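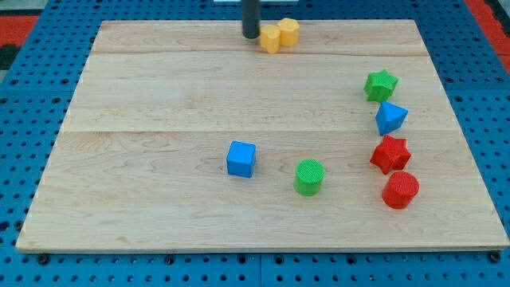

Visit to the Trullham Hardwood Mill, Niden

Members of the Paucar Woodworking Guild visited the Trullham mill in Niden in June, at the invitation of the company. The visit formed part of the Guild's annual program of trade visits and was open to full and associate members. The party was received at the main gate at 9:30 a.m. and was issued with hearing protection and safety glasses before entering the yard.

Trullham saws and dries domestic hardwoods, chiefly maple, cherry, and white oak. Logs are bought within 30 miles of the mill where possible. Our guide explained that maple is sawn promptly in the warmer months, as the sapwood stains readily if logs are left lying. Members who have paid for clear white stock and received gray boards will appreciate the point. End coating is applied in the yard on the day of delivery.

The sawmill itself was rebuilt after a fire and now runs a single band headsaw with a resaw behind it. The sawyer works from a raised cab and decides on each cut after the log has been turned. The party watched several maple logs opened from the viewing gallery, where conversation was not practical. Questions were held until the group reached the sorting shed.

Drying occupied the longest part of the morning. Green lumber is stacked on stickers under open-sided sheds and later moved to one of 2 dehumidification kilns. The kiln operator showed the group a schedule for eight-quarter maple and described the conditioning stage at the end of the run, which relieves stress in the boards. Several members asked about casehardening in stock bought elsewhere. The operator recommended cutting a prong test from any doubtful board before ripping it to width, and demonstrated the test on an offcut.

After lunch in the company dining room, the party toured the panel department. Planks are ripped, jointed, and matched for color before they are edge-glued into blanks for tabletops and counters. Width is allowed to vary within a panel, and the mill does not insist on alternating the growth rings. This led to a lively exchange, as many members were taught otherwise. The department's view is that properly dried stock, finished equally on both faces, gives little trouble either way. Glued blanks rest overnight before surfacing.

The final stop was the retail room, which sells short lengths and seconds by the pound. Figured boards are kept in a separate rack and priced individually. The Guild purchased a quantity of cherry for the winter box-making course, to be delivered to the Brosent workshop.

The mill asks that groups book in writing and limit their numbers to 30. Closed shoes are required throughout. The gallery is reached by a steep stair, and members with limited mobility should inform the Guild office when registering so that the route can be adjusted.

The Guild records its thanks to the management and staff of Trullham for their hospitality.

Recent items
Brosent workshop: winter course dates
Storing lumber in an unheated garage
Report of the spring tool sale
Library additions: finishing and turning
Membership renewal form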